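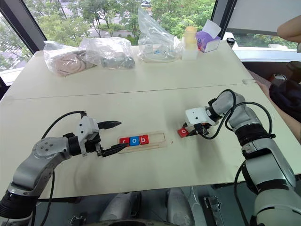

Spelling trouble at the Flimura bench

Readers of the last issue will remember we promised a flawless run of the letter block task by the start of June. We would like to withdraw the word flawless.

The task is easy to explain to a child, and a child would be finished by now. Two arms, a tray with a slot in it, a handful of letter blocks. Pick up the next letter, put it in the slot beside the last one, keep going until you have a word. The word is "robot," which seemed funny in January. Our trouble has been with the second "o."

During the long unattended-style runs (someone is always within reach of the stop button, please don't write in), the right arm began putting its block down too hard. It didn't happen every time. It would place 15 in a row as gently as you like, then come down on the lip of the slot, lean on it, and keep leaning. The force limit should have stopped the arm at once. It stopped it eventually, by which point the tray had scooted toward the windows and the letters were no longer spelling anything.

We blamed the gripper first, as is traditional. New finger pads went on and made no difference. Then we blamed the tray, and after the tray, the table, which has a seam in it and has been under suspicion for years. Two days went into that table. It is innocent.

The fault was in a settings file. When we moved to the Plaltell controller release in spring, the contact threshold for the left arm was carried over and the one for the right arm was quietly reset to the factory value, meant for a much heavier tool. So the left arm flinched at a feather and the right arm thought it was moving furniture. Of the 53 bad placements in the log, every last one belonged to the right arm. We had that log the whole time – it was in the folder marked "logs."

Nothing was broken except one block, a "t," which has a chipped corner and has been retired to the shelf. Still, an arm pushing past its limit is a safety matter whether it's pushing on a toy or a thumb, and we have written it up as one. The report went to Burnura and to the Frimpong site, who run the same release. Frimpong checked and found the same reset value on their bench. They had been blaming their table too.

Changes from this week:

Both arms now compare their thresholds at startup and refuse to move if the two don't match.

Hands stay off the bench until the arms are parked and the stop is pressed in. This was already the rule. It is now the rule in larger type.

Any placement that trips the force limit ends the run. No more "let's see if it does it again."

With the right value restored we have done 34 full words without a hard landing. The target before we sign it off is 3000 placements, so expect to hear the word "robot" a good deal through the rest of June. Anyone with a free hour to sit by the stop button should put their name on the sheet by the door. Bring a book – the plot at the bench is thin.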